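Part 2: Laying out and packing the overnight bag

Right, so you've read the first part and you've got your Musley bag out of its wrapping, aired it for a night and adjusted the straps. Now for the bit I enjoy most, which is getting everything out on a table and working out what goes where. I've written this the way I do it myself, and Kirsten Østergaard (who has packed for far more ferry trips than I have) went through it with a pencil and moved a few things about.

You will need:
a table you can leave alone for an evening
a cloth to cover it
a tray with a lip or rim
a drawstring pouch for small things
your bag, empty, with all the zips open

2.1 Laying out

1. Put the cloth down first. Plain and pale is best, as small dark things like hair grips vanish on a pattern. I once spent a quarter of an hour hunting for an earring back on a paisley tablecloth and I'm not doing that again!

2. Set the tray towards the back, in a corner. Everything from the bathroom goes on the tray and stays there until the very end. Pump bottles, jars, anything with a screw lid, the lot.

3. Put out the things you wear or carry: hat, scarf, gloves, water bottle. Don't fold anything yet.

4. Lay the drawstring pouch flat with its neck open. Don't put anything in it. I know it's tempting.

5. Bring out the packets and boxes last (medicines, snacks, spare batteries, whatever you've got) and keep them at the front where you can turn them over and read them.

Note: If you're packing for two people, do one person at a time. We tried it side by side in November and I arrived with two left gloves and no toothbrush.

2.2 Sorting

6. Start with the packets. Turn each one so the label faces you and check the date, if it has one. Anything past it comes off the table and doesn't go back.

7. Decide whether each packet really needs its outer box. Often it doesn't, and you get a surprising amount of room back. Keep the box if it has instructions you'd want at two in the morning. 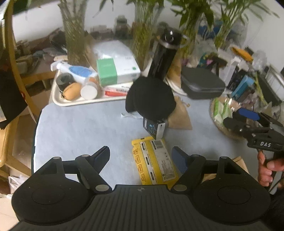
8. Now go over the soft things. A cap or hat can travel with its crown stuffed (socks are perfect), and then it keeps its shape and you haven't wasted the hollow. Tuck any flaps or loose straps in as you go, or they'll catch in the zip. They always catch in the zip.

9. Pull the toggle on the pouch up and down a few times before you fill it. If it slips, tie a small knot in the cord behind it. Brittany Sawatzky showed me this and every pouch in our house has one now.

10. Fill the pouch with the small loose things only: chargers, earplugs, plasters, the little packets you took out of their boxes in step 7. Stop when it's two thirds full. A pouch packed tight turns into a cricket ball and won't sit against anything.

Caution: Don't put anything liquid in the drawstring pouch, even if it's small, even if the lid seems fine. The neck doesn't seal and cloth soaks everything up. My Londoño pouch still smells of mouthwash and I've washed it more times than I'd like to say.

2.3 The tray

11. Take the things off the tray one by one and try each lid. Screw lids first, then flip lids, then pumps.

12. For a pump bottle, turn the nozzle to its locked position if it has one. Some lock downwards and some simply twist to one side and stop. If yours does neither, unscrew the pump, lay a square of cling film over the neck and screw it back down through the film. It's fiddly but it does the job.

13. Jars get a turn of tape where the lid meets the side. Ordinary paper tape, please, as the strong stuff leaves a gummy ring that collects fluff for ever.

14. Anything egg-shaped or otherwise awkward goes in the corner of the wash bag, with something soft next to it. Round things roll, and they roll into whatever has the weakest lid.

Note: You don't have to take the full-size bottle. A Zanel travel pot holds plenty for a long weekend. I take the full size anyway, out of stubbornness, and so does Esben Skov, so I'm in good company.

2.4 Loading the bag

15. Wash bag in first, flat against the back panel, lids pointing up.

16. Water bottle upright in the side sleeve, and empty for now. If it's a tall one, pass the elastic through the loop on the lid (if there is a loop) so it can't lean out and drop on somebody's foot.

17. Clothes next, rolled, then the stuffed hat on top where it won't be squashed.

18. Pouch goes in the lid pocket. Boxes that you've kept slide down the sides, narrow edge first.

19. Close the main zip without kneeling on it. If you're kneeling on it, go back to step 17 and take out a jumper.

Caution: The Musley's lid pocket isn't waterproof along the seam. Unnur Egilsson carries hers inside a Lernach liner in bad weather and I've started doing the same.

Leave the cloth and the tray where they are until you've gone out of the door. The last few things (toothbrush, glasses, the charger you were using overnight) can live on the tray until morning, and then one glance tells you what's still to go in. Yabsira Yimer sticks a note on the door handle as well, which is a good idea if you leave early.

Part 3 covers wet weather, and how to dry the bag out afterwards.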